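July 15, 2020
By the Hartley project group, Veldale College

Rewards at a Small Hotel: What Guests of the Hartley Understand About Their Points

When we first picked this topic, back when we could all still sit in the same classroom, we thought it would be a fairly simple one. The Hartley is a small hotel in Skatville, a short bus ride from our campus, and it runs its own rewards program under the name Skamau. Big chains have whole departments for this sort of thing. The Hartley has a binder behind the front desk and a very patient front desk staff, and we wanted to find out whether a program like that makes anybody come back.

The rules fit on a card. A guest earns 50 points for every paid night booked directly with the hotel, by phone or on its website. Nights booked through a travel site earn nothing. A free night costs 501 points, and points expire if there is no stay for two years. Members can also ask for late checkout, which is given when the room isn't needed.

If you do the arithmetic you will see the odd thing right away, and it took us an embarrassingly long time to see it ourselves. Ten paid nights leave a member one point short of a free one. We asked the manager about this and were told that the number came from the old software, which would only release a reward when the balance had gone over 500, so somebody long ago wrote 501 on the card and there it has stayed.

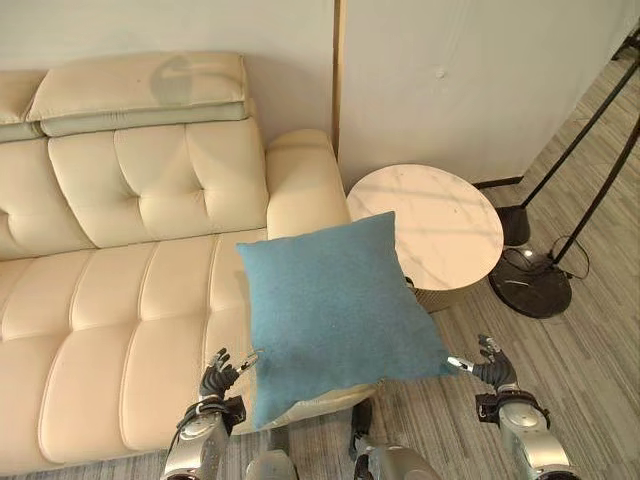

Our survey went out in May by email to everyone on the Skamau list who had agreed to get messages, and we were delighted to get 114 usable replies. We had hoped to interview people at breakfast as well, but of course that part of the plan had to go, and we did a handful of phone calls instead. Those calls ended up being our favorite part of the whole project. People were at home and happy to talk (one lady told us all about a canceled wedding before we got to the first question), and we learned things the survey form would never have brought out.

The first finding is that most members didn't know their balance. They knew they had "some points," and many were sure they were close to a free night, but very few had ever looked it up. The website does show the balance, on a page you reach by clicking your own name, which is small and gray and doesn't look like something you can click. Several members asked us to find out their balance for them, and we had to explain, with apologies, that we had no access to it.

The second finding is about booking. A good many people had stayed at the Hartley through a travel site and believed those nights had counted. They had shown their card at the desk, the clerk had smiled and written the number down, and they took this as a yes. The clerks told us they write it down so the guest can be offered late checkout. Both sides are being perfectly reasonable, and the guest still goes home with the wrong idea. 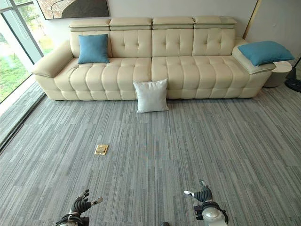 Which benefit did members say they valued most? Late checkout, by a wide margin. The free night came second, and several people said they would happily trade points for a guaranteed late checkout if the hotel would sell them one.

This surprised us quite a lot. Our textbook spends a long chapter on free nights and gives checkout a single paragraph. On the phone, though, people described their last morning in great detail: the packing, the bus that doesn't leave until the afternoon, the question of where to put the bags. A couple of extra hours mattered to them in a way that a reward years down the road did not.
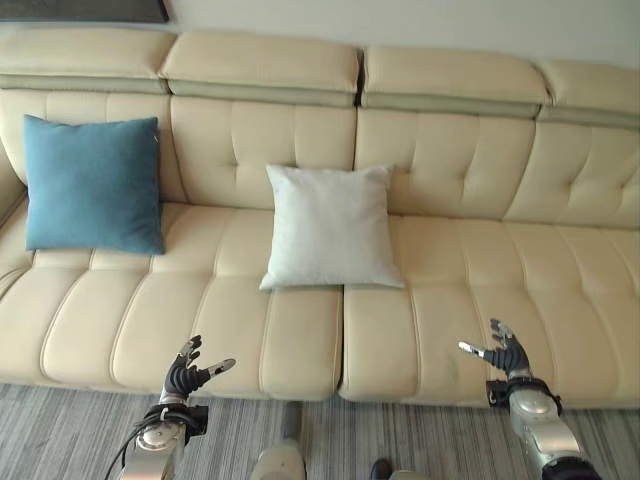 Late checkout can't be promised on a full day, so we spent some time on what a hotel might offer in its place, and the idea we like best is a proper spot for members to wait after they hand in the key. It wouldn't have to be fancy. A long cream leather sofa with a row of padded headrests, like the one pictured, would let a few tired people lean back for an hour, and next to it we would want an outlet, a water jug and a shelf for bags. We did not price any of this, and our instructor rightly pointed out that we should have.

We also looked at the card itself. We rewrote it in plainer words and sent both versions to five classmates who had never heard of Skamau. All of them misread the old card on the travel site rule. With the new one, where that rule has been moved to the first line, only one did. We know that's a tiny test, and classmates are kind to each other, so please take it as a hint and no more.

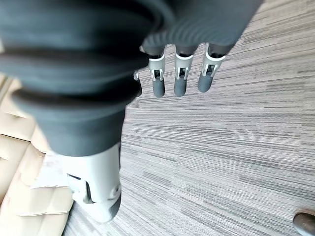 There are some weak spots in our work that we want to be open about. Members who answer a survey are probably fonder of the hotel than members who don't. This spring was also a strange time to ask anybody about travel, and a few replies were really about refunds. We left those out of the tables but kept the comments, and they are in the appendix for anyone who would like to read them.

Our suggestions to the Hartley are modest. Lower the free night to an even 500 points, now that the old software is gone. Print the balance on every receipt. Have the clerk say out loud, at check-in, whether the stay earns points. And put late checkout at the top of the card, with a line explaining when it can be given.

The manager has read a draft and liked the receipt idea very much. The change to 500 is still being talked over, mainly on account of a large box of printed cards that hasn't been used up yet. We are grateful to everyone at the desk in Skatville who answered our calls during a very hard spring, and to the members who stayed on the line with us far longer than we had asked them to.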